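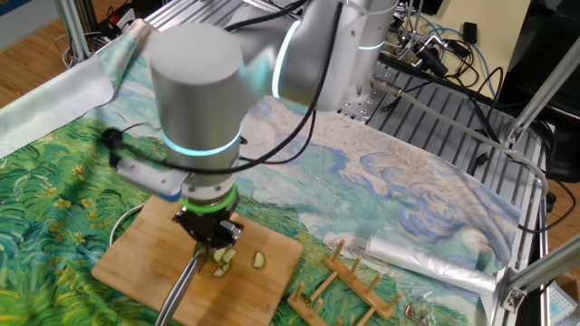 How long can I keep cooked rice in the fridge before I have to toss it?

Four days is what I go by, as long as it went in soon after cooking and the lid is on.

Posted in: Kitchen Talk > Leftovers & Storage
542 views · 7 replies

roremine: Thanks, that's quick! I cook a giant pot at the start of the week (there's only me here) and I'm always staring at the last cup wondering if I'm being brave or dumb.

kasten_k: Four is generous. I do two, then it goes in the freezer. And I don't leave it sitting on the stove while I watch TV, which my whole family did for years and still does.

Halima Nyanda: Freezer all the way! I flatten it in sandwich bags while it's still a little steamy, so it thaws fast and doesn't turn into a brick. Splash of water, microwave, done. My kids can't tell the difference and they complain about everything.

kasten_k: Steamy in a bag gets you ice crystals though. I spread mine on a sheet pan first.

Halima Nyanda: I've never had a problem with it, and I'm not washing a sheet pan for rice, sorry.

BujarK: Depends on the rice too. Jasmine goes hard and sad overnight, but for fried rice that's exactly what I want. Short grain I won't even bother to refrigerate, I eat it or freeze it the same night.

roremine: Okay so what about reheating twice? I warmed up a bowl at lunch and ate half.

kasten_k: Toss it. Only heat what you're going to eat.

BujarK: Agree with kasten for once. Half a bowl of rice costs pennies.

roremine: Fine, fine, it's in the trash. Going to try the sandwich bags this weekend, and maybe the sheet pan if I'm feeling ambitious.

Halima Nyanda: Write the date on the bag! I found one from October in the back of mine and had no idea which October.

4 shares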